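Skoltomano Community Help > Home, Shop and Bench > Surfaces and coverings

Getting a glossy wood-grain sheet to lie flat on an aluminum slat table

Posted by Catriona Drummond, Wusarville
Saturday, May 14, 2022

I put a printed wood-grain sheet over the aluminum slats on our work table so that small parts would stop dropping into the slots. It does that job fine. The trouble is that it won't lie flat. It came rolled up in a cardboard tube and was stored that way from October until last week, and it still has a curve in it. I would like to fix that without gluing it, as we sometimes need to get at the slots. 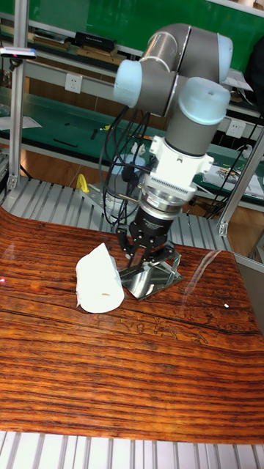

3 min read

The other problem is keeping it clean. We handle a lot of folded stainless parts on it and they leave fine marks when they get dragged. I have been wiping the surface with paper towels and a spray cleaner from under the sink, and it dries streaky. With the shine on this thing you see every streak when the light hits it from the right.

The label on the tube said Grurkar and nothing about the material. It feels like a soft plastic. It cost less than 50 dollars, so I'm not precious about it, but I'd like to get a few years out of it. What I have tried so far is leaving it overnight with a toolbox on it. It was better in the morning and back to its old shape by lunch.

Pringle
Member, 400 posts

If it feels like soft plastic it is probably vinyl, and vinyl needs warmth to forget the roll. One night under a toolbox in a cool room won't do much. Take it off the table, roll it the opposite way (printed side out if it was printed side in), loosely, and hold it with a couple of rubber bands for an hour in a warm room. Then lay it on a flat floor with boards over the whole thing and leave it for 4 days. Weight on the full sheet matters more than a lot of weight in one spot.

You can use a hair dryer on a stubborn corner. Keep it moving and stay on low. I held one still on a kitchen mat and got a ripple that never came out.

For holding it down, double-sided tape on the ribs of the aluminum, near the corners only. Get the removable kind. Wipe the metal with rubbing alcohol first or the tape will let go in a week.

bench1817

just buy a thicker one. those thin ones always curl

Catriona Drummond
Original poster

Thanks, Pringle. I'll do the floor and boards over the next long weekend, when the table is free. For now I only warmed the near left corner with the dryer and taped it, and I'll see how long that lasts.

On the streaks, I switched to warm water with one drop of dish soap and then a second wipe with plain water.

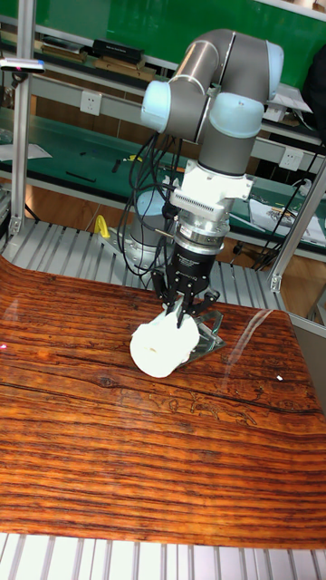 The second wipe is what I had been skipping. The spray was leaving a film and I was just moving it around with more paper. A dry towel at the end takes care of the rest. The fine marks are still there, but they bother me less with the film gone.

Does anyone know if the removable tape leaves residue on bare aluminum if it stays on for months?

Pringle
Member, 400 posts

Some does. Peel it slowly and pull it back low along the surface instead of straight up. Anything left behind rolls off with your thumb or comes up with rubbing alcohol on a rag. Keep the alcohol off the printed side of the sheet until you've tested it on the underside of an edge, as it can dull the gloss.

For the drag marks, put a piece of felt down under the metal parts.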